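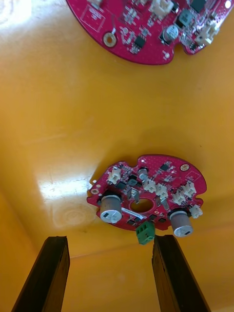 Sanville plant moves round boards to open bins

November 2024

The Sanville assembly site has changed the way it stores and issues the round circuit boards used in its Pello range of ceiling fittings. Boards were previously held upright in slotted racks. They are now laid flat in shallow plastic bins at the start of the line.

The racks had been bought for rectangular boards. The Pello boards are roughly circular with a notched outline, and tended to turn in the slots until a connector pressed against the board next to it. A stock check in February covered 2314 boards and found 139 with a bent or loosened connector.

Under the new arrangement boards are placed in a single layer and are not stacked. Operators lift them by the rim and keep clear of the parts on the upper face. Each bin is emptied before it is refilled, and the batch card stays with the bin until the last board has been issued.

Ruxandra Pascu, who manages stores at the site, said the bins take up more shelf space than the racks did. "We lost some 3 metres of shelving. Checking a batch is quicker, as both connectors and capacitors can be inspected without taking anything out."

The line handles 900 boards a week. The Fostport site will keep its racks until its present orders are complete.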